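Search this site
Search papers, people, code

4. Wrist Planning Around a Moving Door

Kanako Matsuda and Haziq Rondonuwu
November

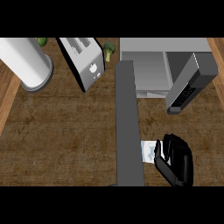 Figure 3. Overhead view of a simulated kitchen counter in Lollon. The microwave door is open, the gripper holds the item, and the arm link crosses the middle of the counter.

Our planner, Grover, began as a plain sampling planner with a grasp checker attached. It was good at picking things up and quite bad at what came next. Placing an object inside an appliance is a lovely problem because the free space is small and oddly shaped, and because part of its boundary is on a hinge. Once the door has been opened, it becomes an obstacle that the robot itself has put in the way, and its angle is never quite the one the planner asked for.

4.1 State and collision model

Every task in this section runs in the Lollon simulator. Lollon gives us the full scene state, but we deliberately hide most of it from Grover. The planner receives joint angles, the overhead view, and the output of Mamari, our segmentation module. Mamari labels each pixel as support surface, fixed body, moving body, loose object or robot. The class that matters most here is "moving body." A door in this class is stored as a hinge line plus an interval of angles, and the collision checker tests against the whole swept wedge between the two ends of the interval.

Treating the door as a wedge costs us some free space. We were worried about this at first, and early versions of the checker were so cautious that they rejected paths a person would call easy. The fix was pleasingly simple. Each new overhead view narrows the interval, and Grover replans only if the current path runs through space whose status has changed. In Figure 3 the open door reaches down onto the counter, and the arm link lies between it and the broccoli. A planner that pads every body by the same margin has trouble in a passage like that one. Grover pads the loose objects lightly and the door according to how uncertain its angle is.

4.2 Occlusion by the arm

The overhead view has a well-known weakness: the arm hides part of what we want to see. We handle this with a memory layer. When the arm covers a region, Mamari keeps the last labels for that region and lets their confidence decay. The decay rate differs by class. Fixed bodies such as the toaster fade slowly, loose objects faster, and the item in the gripper is not stored in the map at all, but carried along in the gripper's own coordinates.

That last choice was Rondonuwu's idea, and we are very fond of it! Before the change, a grasped carton would leave a ghost behind at its pickup point, and the planner would steer politely around nothing. With the item attached to the gripper, the same code also checks whether the part sticking out past the fingers will clear the cavity wall. In the figure the item extends to the left of the fingers, so its overhang has to be counted when the wrist turns.

4.3 Results

We ran 1666 trials with random object poses, door angles and starting arm configurations, and compared Grover with Santoro, the fixed-margin planner from our earlier work. Both planners used the same controller and the same time limit. Grover failed to return a path in 47 trials. Of these, 18 had a loose object so close to the door that no path existed under our margins, and we count them as failures anyway. Santoro struggled most in the cases where the door was only partly open, and that is exactly where the interval model helps.

The remaining failures are interesting in their own right. Most come from the final approach, where the wrist must rotate while the item is already partway into the cavity. Grover plans this stage in 2 separate pieces, and the join between them is sometimes awkward. A smoother join is the subject of Section 5, where we let the controller choose the handover point online.

Contact: Kanako Matsuda, Grover project
Copyright the authors
Back to top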